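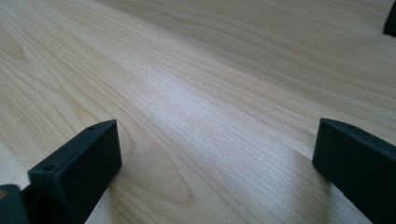

Chapter 9
Teaching by Demonstration

Chapter Objectives

After studying this chapter, the student should be able to:

Describe the main ways in which a person can show a task to a robot.
Explain how a hand-held gripper differs from a leader arm and from a remote control.
Plan a recording session, including the start and end of each demonstration.
Recognize common faults in demonstrations and decide which recordings to keep.

Key Terms

demonstration, episode, hand guiding, leader arm, teleoperation, hand-held gripper, reset, operator, policy

9.1 Introduction

In the preceding chapters, the motion of a robot was written out in advance. The programmer chose a set of points, joined them with paths, and told the gripper when to open and close. This method remains the right one for a great deal of factory work. A press that is loaded with the same part in the same position all day does not call for anything more.

The method becomes costly when the parts arrive in different positions, when the materials bend, or when the task depends on small corrections that a person makes without thinking. Folding a cloth is a familiar case. Few people could write down the path of each hand while folding a towel, yet most people can fold one. Teaching by demonstration makes use of this ability. A person carries out the task, the movement is recorded together with what the cameras saw, and a learning program is trained on the recordings. The trained program, called a policy, then chooses the robot's movements from what its own cameras see.

The quality of the policy depends heavily on the quality of the demonstrations. For this reason the present chapter is concerned with the person who gives them and with the tools that person holds. Training methods are taken up in Chapter 10.

9.2 Opening Case: The Warkley Packing Line

Warkley, a supplier of small household fittings, packed its mixed orders by hand at its plant in Druvembridge. In February the company asked its automation group, led by Leonora Sebastian, to find out whether two robot arms working side by side could place loose fittings in divided trays. The fittings came to the bench in no fixed order, and the trays were often set down at a slight angle.

The group first tried to program the task by points. The program worked when the tray was square to the bench and failed when it was turned. Sebastian then assigned two experienced packers, Jayson Aquino and Lovely Tolentino, to give demonstrations. Over the following weeks they recorded 604 episodes. When the recordings were reviewed, 409 were judged fit for use.

The policy trained on these recordings handled turned trays well, but it had an unexpected weakness. It hesitated at the start of each cycle, sometimes moving one gripper back and forth above the bench before reaching for a part. The engineer in charge of training, Inna Hrytsenko, traced the trouble to the opening seconds of the episodes. Aquino began each episode with both grippers open and at rest near the front of the bench. Tolentino began with the grippers already moving toward the first part. The policy had been shown two different ways to begin and had no means of choosing between them.

The group wrote a one-page starting procedure, and both packers recorded the task again under it. The second set contained 400 episodes. The hesitation was greatly reduced. Sebastian's report to management noted that the written procedure had taken an afternoon to prepare and that it should have been prepared first.

9.3 Three Ways to Show a Task

9.3.1 Hand guiding. The operator takes hold of the robot arm itself and moves it through the task. The recorded positions are certain to be within the robot's reach, as the robot has just been in them. The method is tiring, however, and the operator's hands and body may block the cameras. It is poorly suited to tasks that need two arms at once.

9.3.2 Teleoperation. The operator controls the robot from a short distance or from another room. The control may be a joystick, a tracked hand controller, or a leader arm, which is a small copy of the robot arm whose joints are followed by the real one. Teleoperation keeps the operator out of the camera view. Its chief difficulty is the loss of touch. An operator who cannot feel a part being squeezed tends to squeeze it too hard, or to move slowly and watch the fingers closely.

9.3.3 Hand-held grippers. The operator carries a gripper of the same general form as the robot's, usually with a camera mounted on it, and performs the task directly. No robot is present during recording. Sessions can therefore be held at an ordinary bench or table, and the operator feels some of the force through the tool. Against this, nothing prevents the operator from making a movement the robot cannot follow. Wrist turns and quick reaches across the body are frequent causes of rejected episodes.

Table 9.1 Comparison of Methods

Method: Hand guiding. Robot needed: Yes. Sense of touch: Good. Two-arm tasks: Difficult.
Method: Teleoperation. Robot needed: Yes. Sense of touch: Limited. Two-arm tasks: Suitable.
Method: Hand-held gripper. Robot needed: No. Sense of touch: Fair. Two-arm tasks: Suitable.

9.4 The Episode

An episode is one complete demonstration, from a stated starting condition to a stated ending condition. Both conditions should be written down before recording begins. A starting condition normally specifies where the grippers are, whether the fingers are open or closed, and what is on the work surface. The period between episodes, in which the parts are returned to their places, is called the reset. Reset movements should be kept out of the recording.

Review Questions

1. Why did the first set of Warkley recordings lead to hesitation at the start of the cycle?
2. Name a task in your own workplace or school shop for which point programming would be the better choice. Give your reasons.
3. Write a starting condition and an ending condition for placing 3 bolts in a tray with two hand-held grippers.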